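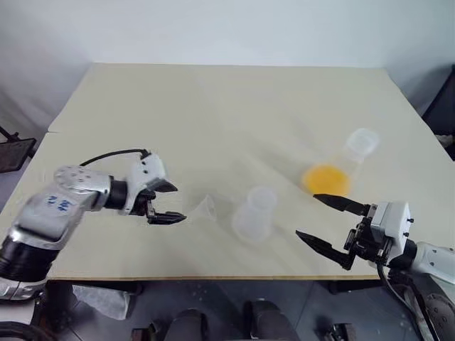

白いかべと、明るいクリーム色の机

ソヴァード科学館 ＞ こどものページ ＞ 光と色のはなし ＞ 白い色はどうして白く見えるの

サイト内検索　キーワードを入力　検索

白い色はどうして白く見えるの

学校の教室や家の中には、白いものや、白に近い色のものがたくさんあります。かべ、ノートの紙、お皿、カーテン、冷蔵庫のとびらなどです。どれも見なれたものですが、「白い」とはどういうことなのかを説明しようとすると、おとなでもこまってしまうことがあります。このページでは、白い色のしくみについて、光の性質から順に説明します。

ものが見えるということ

まっくらな部屋では、白い紙も黒い紙も見えません。ものを見るためには、光が必要です。太陽や電灯のように自分で光を出すものを「光源（こうげん）」といいます。光源から出た光がものに当たり、はね返って目に入ると、わたしたちはそのものを見ることができます。光がはね返ることを「反射（はんしゃ）」といいます。

月は夜空で明るくかがやいていますが、自分で光を出しているわけではなく、太陽の光を反射しています。本のページを読むときも同じで、紙が電灯や太陽の光を反射し、その光が目に届いています。

太陽の光にまざっている色

太陽の光は、ふだんは色がついていないように見えます。ところが、三角柱の形をしたガラス（プリズム）に通すと、赤、だいだい、黄、緑、青、むらさきなどの色に分かれます。太陽の光には、もともとたくさんの色の光がまざっているのです。

雨上がりの空に出るにじも、これと同じしくみでできます。空気の中にうかぶ小さな水のつぶがプリズムの役目をして、太陽の光を色ごとに分けています。にじは太陽と反対がわの空にあらわれますので、さがすときは太陽を背にして立ってください。

色と色のさかいめは、はっきりとはしていません。赤からだいだい、だいだいから黄へと、少しずつかわっていきます。にじの色をいくつと数えるかは、国や時代によってちがいます。

赤いりんごと黄色いバナナ

ものに光が当たると、一部の色の光は反射され、残りの光はものの中に取りこまれます。取りこまれることを「吸収（きゅうしゅう）」といいます。

赤いりんごの皮は、おもに赤い光を反射し、緑や青の光の多くを吸収します。そのため、目に届くのは赤い光が中心となり、りんごは赤く見えます。バナナの皮は青い光をよく吸収し、赤い光と緑の光を反射します。赤い光と緑の光がいっしょに目に入ると、人は黄色と感じます。

では、白いものはどうでしょうか。白いものは、どの色の光も同じようによく反射します。たくさんの色の光がまざったまま目に届くので、白く見えるのです。反対に、黒いものは、どの色の光もほとんど吸収してしまいます。灰色のものは、どの色の光も同じくらいの割合で、少しずつ反射しています。

クリーム色は、白に少し黄色みが加わった色です。青い光の反射が、ほかの色よりもいくらか弱いときに、このような色に見えます。白とクリーム色をならべるとちがいがよくわかりますが、クリーム色だけを見ていると、白だと思ってしまうこともあります。

鏡と白い紙のちがい

鏡も、いろいろな色の光をよく反射します。それなのに、鏡は白い紙のようには見えず、自分の顔やまわりのものがうつります。ちがいは、光がはね返る向きにあります。

鏡の表面はとてもなめらかです。ある向きから来た光は、決まった向きへそろってはね返ります。光のならび方がくずれないので、もののすがたがそのままうつります。

紙の表面は、さわるとなめらかに感じられます。しかし、けんび鏡で大きくして見ると、細いせんいがからみ合って、でこぼこしています。このような表面に当たった光は、いろいろな向きにちらばります。これを「乱反射（らんはんしゃ）」といいます。乱反射のおかげで、白い紙はどの向きから見ても白く見えます。

雪、牛乳、雲の白

水はとうめいです。それなのに、水からできた雪は白く見えます。雪は小さな氷の結しょうが集まったもので、結しょうと結しょうの間には空気が入っています。光は氷と空気のさかいめで何度もはね返ったり曲がったりして、いろいろな向きに出ていきます。このとき、どの色の光も同じようにちらばるので、白く見えます。かき氷にシロップをかける前の白さも、同じ理由によるものです。

牛乳の中には、あぶらやたんぱく質の小さなつぶがうかんでいます。つぶに当たった光がちらばり、牛乳は白く見えます。空の雲も、水や氷の小さなつぶの集まりです。あつい雲の底が暗い灰色に見えることがあるのは、光が上や横へちらばってしまい、下まで届く光が少なくなるためです。

同じ白でもかわって見える

白いかべをよく見ると、場所によって明るさがちがうことがあります。まどや電灯に近いところは明るく、遠いところやすみのほうは少し灰色に見えます。かべの色が場所ごとにちがうのではなく、当たっている光の量がちがうのです。

光源の色によっても、見え方はかわります。夕方の太陽の光や、オレンジ色がかった電球の光のもとでは、白い紙から反射する光もオレンジ色に近くなります。それでもわたしたちは、その紙を「白い」と感じることが多いものです。これは、人の脳がまわりの光のようすをもとにして、ものの色をおぎなって考えているためです。このはたらきを「色の恒常性（こうじょうせい）」といいます。

また、白いかべの近くに赤い布を広げると、かべがうっすらと赤みをおびることがあります。布で反射した赤い光が、かべにも当たるからです。絵をかくときに、もののかげの中にまわりの色を少し入れると、本物らしく見えるのは、このような光のはたらきがあるためです。

くらしの中の白

白いものは光をよく反射するので、部屋のかべや天井を白くすると、電灯の光が部屋じゅうに広がり、明るくなります。日ざしの強い地方には、かべを白くぬった家がならぶ町があります。太陽の光を反射して、家の中が暑くなりにくいようにするくふうです。

夜の道を歩くときは、黒い服よりも白い服のほうが、車を運転する人から見つけやすくなります。反射材をつけると、さらに遠くからでも見えるようになります。

家でできるかんさつ

用意するもの
白い紙、赤い折り紙、青い折り紙、かい中電灯

やり方
部屋を少し暗くして、白い紙をかべに立てかけます。赤い折り紙を机に置き、かい中電灯で上からななめに照らしてください。はね返った光が白い紙に当たるように、折り紙の向きを調節します。白い紙がどのような色に見えるか、たしかめましょう。次に、青い折り紙にかえて、同じことをします。結果は色えんぴつでノートに記録しておくと、あとでくらべることができます。

注意
かい中電灯の光を、人の目に向けてはいけません。太陽を直接見ることも、目をいためますので、絶対にしないでください。部屋を暗くするときは、足もとにものを置かないようにし、おうちの人といっしょに行ってください。

ことばのまとめ

光源：太陽や電灯など、自分で光を出すもの。
反射：光がものに当たって、はね返ること。
吸収：光がものの中に取りこまれること。
乱反射：でこぼこした表面などで、光がいろいろな向きにはね返ること。
色の恒常性：照らす光がかわっても、ものの色を同じように感じる、人の目と脳のはたらき。

光と色についての展示は、当館の第2展示室にあります。プリズムを使って光を分ける体験は、毎週日曜日の午前11時から行っています。小学生のみなさんは、おうちの人といっしょにご参加ください。

ソヴァード科学館 学習普及係　お問い合わせ　© ソヴァード科学館　ページの先頭へもどる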